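**Dradik wrist and gripper service kit, for the Mota two-arm base**

Fits: Mota base, left and right arm. Does not fit the older single-arm Mota, whatever the box label says.

We sell this kit and we also use it, so this page is longer than the one Dradik supplies. Their sheet promises "a fresh arm in minutes". Allow a morning for the first one. If you have done it before and the fasteners behave, you might be finished by 11.

### What comes in the box

- 2 wrist ring seals
- 4 finger pads (one pair for each gripper)
- 9 cap screws, of which you need 8
- 1 sachet of grease, enough for both wrists if you are mean with it
- 1 alignment key

You also need a decent hex driver and a lint-free cloth. The driver bundled with earlier kits was soft enough to round off on its second outing, and we are glad to see it dropped.

### Do you need it?

Perhaps not. Dradik gives a service interval of 468 running hours, and we have yet to find out where that figure comes from. It doesn't allow for load or dust, and a base that spends its life nudging light crockery about will not wear like one that lifts stock all day. Check for play first. Power down, hold the forearm still with one hand and try to rock the wrist with the other. If nothing moves and the pads still have their edges, put the kit back on the shelf.

Signs that do matter:

- Play you can feel at the wrist with the power off
- A gripper that closes squarely with no load and twists when it has hold of something
- Grease creeping out past the ring
- Pads gone shiny, or worn more on one side than the other

A drop in picking accuracy is listed by Dradik as a reason to replace the seals. We doubt it. In our experience that is nearly always calibration, and a new seal will not fix calibration.

### Fitting

1. Park both arms in the service pose and switch off at the base. The stop button on its own is not enough.
2. Do one arm at a time, so that you have the other to compare with.
3. Mark the position of the wrist ring against the forearm with a pencil line.
4. Back the screws out evenly, a turn each, until the ring comes free.
5. Wipe out the old grease. Seat the new seal with its lip towards the gripper.
6. Line up your marks, drop the alignment key in and refit the screws finger-tight. Tighten across the ring, then take the key out. People leave it in.
7. Swap the finger pads as a pair, even if one looks fine.
8. Repeat on the other arm.

### Checking the work in Flutar

Before you let the base near anything breakable, run it in Flutar. Load the room you normally use or one of the stock ones, set a small table within reach of both arms, and send each gripper to a point just over the top. Then run the same moves on the real machine at low speed and compare. 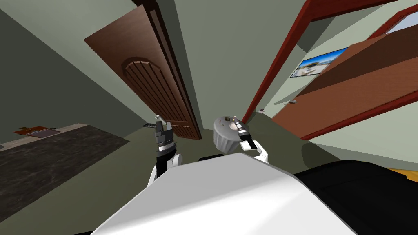

Watch the joint readings more than the picture. A simulated wrist has no slack in it and will hit its target all day long, so a clean run in Flutar tells you the move is sensible and tells you nothing at all about your seals. Dradik's sheet skips over this and calls the simulator run a "verification". We would call it a warm-up.

The useful part comes when the real arm does something else. If the real wrist stops short on one side only, check that side's screws before you touch any settings. If both arms are out by the same amount, suspect the base and redo the home position. After that, run 100 open and close cycles on each gripper with nothing in it, and feel for play again.

### Price and returns

Supplied by Waswood, and sold as a full kit only. We have asked Dradik more than once to sell the pads separately - they wear out long before the seals do - and the answer is still no. Unopened kits can come back to us. Once the grease sachet has been cut, they can't.

The spare screw is the same size as the other 8. Tape it inside the base cover.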